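Pre-run safety check, hand-held gripper, Trolislow bench. Filled in by Kipchumba Waweru, November. Anything not ticked gets a comment and a fix before the first demonstration.

- [x] Both finger pads seated, no wobble when squeezed by hand
- [x] Screws flush, nothing sharp near the palm
- [ ] Pad edges intact – left pad has a small torn bit at the lower inner corner. Fine for soft objects, swap before we go back to glass.
- [x] Table clear between the fingers
- [x] Small pale scuff on the wood noted, no splinters

**Comment on the bagged tea task:** I love this one! Clear plastic over mesh tea bags is about the meanest thing you can show a grasp policy, with all those highlights along the folds. The Kimaro method (train on hand-held demos only, no arm time at all) got 43 good lifts out of 196 on its first version. Adding a slow approach for the last 4 cm took us to nearly 40 percent, and the fingers stopped pinching the table.
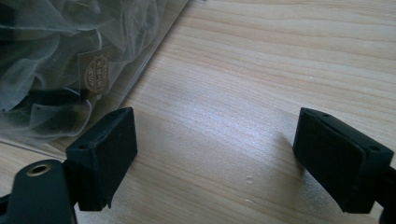

## Before the arm takes over

- [ ] Force limit set to the Pisteck soft profile – still on default, please change
- [x] E-stop pressed and reset, works from both sides
- [x] Glare checked. Bright band across the middle of the table, so log the lamp position
- [ ] Spare pads in the drawer – ask Prurley for two more sets

Cleared for hand-held demos. Arm runs wait for the force limit.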